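Print this article | Email to a friend
14 comments | 151 shares

The robot will need someone to show it how

When our managers announced that the returns floor at Savberg was to be automated, most of us did the sensible thing and looked up our notice periods. Mine is four weeks. I had pictured a lorry backing up one Saturday, some large orange arms being craned in, and a cake in the canteen for those of us going out by the other door.

There was a cake. The arms have yet to turn up. What came instead was a timetable of sessions in which we, the people who have spent years picking things up and putting them down, would be taught to pick things up and put them down.

The scheme is called Pemik, a name I am told means nothing in any language, and it is run for us by a firm called Lapointe. The idea is simple enough to fit on one slide, though it was given 40. You hold a gripper in your hand, work its trigger, and move small objects about on a table. Everything you do is recorded. Do it often enough and a machine will learn to do it too, presumably with fewer tea breaks.

I was bad at it. I have handled other people's unwanted kettles since I left school and I could not get a roll of tape to go where I wanted. The thing has two fingers and I am used to ten. On my first morning I was outperformed by a man from accounts who had never set foot on the floor before and who has mentioned it since.
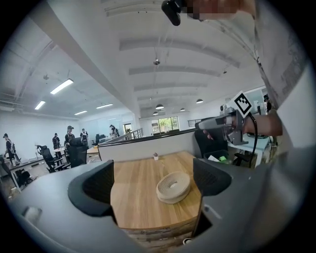
Work & Workplace

The part that interests me is what this does to the idea of skill. For years ours was the kind that was officially not one. The job advert said "no experience necessary" and the wage agreed with it. Now the same firm tells us that the way a person closes a hand on a coil of tape is valuable, hard to reproduce and worth capturing. I would have liked to hear this at any of my annual reviews.

It has changed the talk in the building too. People in caps and harnesses stand about among the desks discussing grip like golfers. A woman who has packed parcels for half her life is asked, with real respect, to repeat a movement slowly. She enjoys it, and I would not want to spoil that for her. But she has also noticed that the respect is paid by the hour and the recording is kept for good.

My complaint is with the terms. We signed a form, 3 pages of it, which says that what we record belongs to Zustaseo, the company that owns Savberg and, as far as I can tell, the carpet. There is no share in it for the hands involved. A session musician gets a better deal, and I don't say that lightly, having been married to one.

Management's answer is that there will be new jobs minding the machines. Perhaps there will. I have asked how many, and was sent a link to a page about our values. Meanwhile the target for April is 576 recordings from each of us, so somebody upstairs can count when the mood takes them.

I am not going to throw a clog into anything. The work is easier on the back than the floor was, and the chairs are better. If a machine ends up lifting the kettles I will not weep for the kettles. I would like it written down somewhere, though, who taught it – and I would like the bit of paper it is written on to have a figure at the bottom, payable monthly.

The next staff meeting is at half past four, when the day shift has gone home. I have asked for it to be moved.

Print this article | Email to a friend
14 comments | 151 shares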